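Firkeden camera trials: common questions

Which cameras are being compared?
Two: the Pestby wide-angle and the Wongsuwan narrow. Both run on the same simulated apartment.
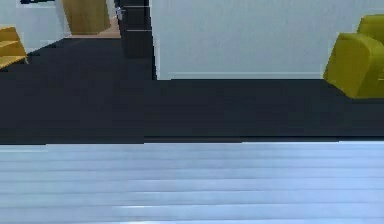 Simulated apartment, dark door and armchair behind a pale foreground surface.

Do both cameras follow the same route?
Yes. Each one does 32 routes, with the same controller settings.

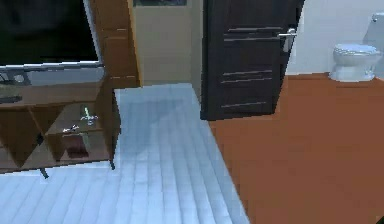 Door handles are scored separately from furniture. A camera that finds the door but loses the lever gets half credit – So-ying Shih set that rule in April.

Can I use my own controller?
Yes, if it accepts Cleltholm route files. Version 103 or later.

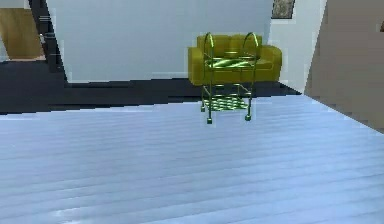

Older files load but the turn speeds come out wrong. Convert them first.

Who do I ask about results?
Darlene Penner. Scores for both cameras go up on 20th September.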